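Teaching by feel: an afternoon with Nesrin Toprak

Nesrin Toprak talks with her hands, which is probably a good sign in someone who spends her days moving a robot's arms for it. She leads the demonstration group at Herkton, where a small team shows humanoid robots how to handle clothes and bedding. When I arrived in August she had been at it since seven in the morning and was still delighted by hangers.

"A hanger is a wonderful problem!" she told me before I had my bag off my shoulder. "It swings, it twists, the cloth pulls it to one side. You and I sort all that out in our fingers and never think about it. Then you try to do it through a remote arm and you find out how much you were doing."

Her route into the work was roundabout. She trained as a pattern cutter, took a job at Bradel testing sewing equipment, and one day was asked to try the handheld controllers because the engineers kept dropping things. She didn't drop things. "I was hooked by lunch," she says, laughing. "I think I skipped lunch."

The group records in sets of 100 demonstrations. For the hanger task they planned 700 and kept 625 after review. I asked what happened to the rest, expecting a story about crashes, but it was mostly hesitation. An operator stops to think halfway, the arm hovers, and the robot may learn to hover too. Saadet Gezer, who reviews every recording, is strict about this.

"Nesrin argues with me," Gezer said from the next desk, not looking up. "She says a pause is human. Fine, but I don't want the robot to stand there being human with a shirt in the air."

They do agree on mistakes. A missed grasp that gets corrected stays in, and both women are keen on those. Early on they kept only the clean runs, and the trained policy went to pieces the first time it came in a little off center. Once the recoveries were added it began to try again by itself. Toprak still has the clip on her phone — she showed it to me twice.
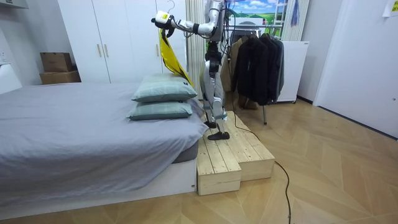
Why not simply guide the arms by hand for a task like this? Guiding by hand works well for slow, short motions with one arm, but the person's body gets in the way of the robot's cameras, and it is tiring to keep up for long sessions, so the group uses remote control for most cloth work.

Hand guiding still has its place. Toprak uses it with newcomers on their first day, so they can feel where a joint runs out of travel. "After that they stop asking the arm for impossible things," she says. "Well, they ask less."

Next on her list is a fitted sheet, a job the team has named Anine for reasons she refused to give me. She has tried it only a few times, and the corners keep springing off. She was already pulling on her gloves to have another go when I left, and Gezer was clearing space on the drive for the recordings.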